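Home | Notebook | Assistive Devices | Stock List | Contact

Dramesport Daily Living Equipment Workshop
Notebook: Adapted Kettle Tippers and Jar Openers
Monday, December
Entered by the bench technician on duty

Print this entry | E-mail this entry

The second batch of jar openers from Trellow was received at 9:15 and checked against the delivery note. The note lists 200 units. The batch is to be kept apart from the first until the grip liners have been compared, as the supplier changed the liner material between orders and did not mark the cartons.

Liner comparison. One opener from each batch was clamped to the bench stand and fitted to the same jar. The new liner is softer and holds on a smooth lid with less hand pressure. It also picks up lint, and after being wiped with a damp cloth it took longer to recover its hold. Users with reduced grip strength will benefit from the softer liner, but the care leaflet must tell them to let it dry fully before use. The present leaflet says only "wipe clean."

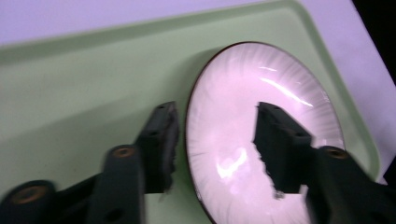
The handle on both batches measures 119 mm from the pivot to the tip. This agrees with the drawing. The earlier complaint that the handle was short appears to relate to the Yaman pattern, whose handle is 107 mm and which we no longer issue. Any Yaman openers returned from loan should be labeled and placed on the lower shelf. They are not to be reissued, even where the client asks for the same model.

Kettle tipper. Work resumed on the Ivia frame after lunch. The rear feet were replaced last week with the wider rubber type, and the frame no longer creeps forward when the kettle is tipped on a wet counter. Two points remain open:

1. The strap buckle still requires a pinch of thumb and finger. A client with the use of one hand can close it but has difficulty releasing it. A pull tab has been sewn to the free end as a trial. The stitching is temporary.

2. The front stop allows the kettle to tip further than is needed to fill a cup. A block of 39 mm was tried under the stop and gave a slower, steadier pour. The spout of the shorter kettle then fouled the stop, so the block cannot be fixed at that height for all models. An adjustable stop would be preferable.

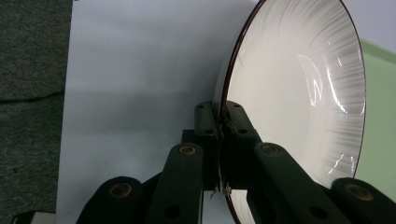 Colleagues are reminded that tipper trials are to be carried out with cold water only until the front stop has been settled. The kettle must be unplugged and the base moved off the bench before filling. The water level used should be written down each time, as the half-full and full results are not comparable and two earlier entries omit it.

Leaflets. The wording for the tipper was read through in draft. "Secure the vessel" has been changed to "strap the kettle in." The type size is to be increased throughout, and the diagram of the strap should show the left-handed arrangement as well as the right. The jar opener leaflet will be reprinted once the liner question is answered.

Outstanding:
- Write to Trellow and ask for the liner material to be stated on the carton.
- Repeat the lid test with a metal lid and a ribbed plastic lid.
- Replace the trial stitching on the pull tab with a bar tack.
- Ask Ivia whether a slotted stop can be supplied for the present frame.
- Return the small torque gauge to the cabinet. It was left at the sewing bench again.

Bench cleared and water tray emptied at 4:40. The Ivia frame is on the drying rack with the strap left open.

Print this entry | E-mail this entry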